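ok small thread on hotel towels bc I've stayed in 4 places this month and have opinions

Cheap towels are not always the worst ones. The place in Lirdale was the cheapest of the lot and I'd go back just for the bath towel. Thin, scratchy for a second, dries you right off.

The Nillamer, on the other hand. $292 a night. Towel like a stuffed animal. Pushes the water around – you walk out damp and mad.

I think it's softener. Coats the loops, they stop soaking stuff up. My mom never used it and I thought she was just cheap. Sorry mom

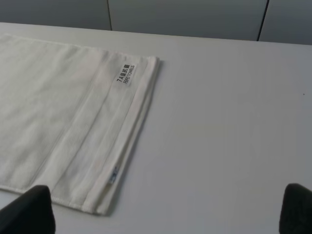 plain white terry, flat border at the end. my type

Things I'd skip at home: bath sheets (never dry in my bathroom), anything dark (lint, so much lint), the "spa" sets with a ribbon on them

Somebody asked about washing. Warm, half the soap you think, no softener, shake them out before the dryer. New ones get two washes before I use them. Thats it

Hang them spread out!! Not on a hook. A hook is how you get the smell

And if they already smell – cup of white vinegar in the wash, then run it again with nothing. Worked on a set I was ready to give to the dog

Next stop is Vadora, three nights, will report on the washcloths. Expectaions low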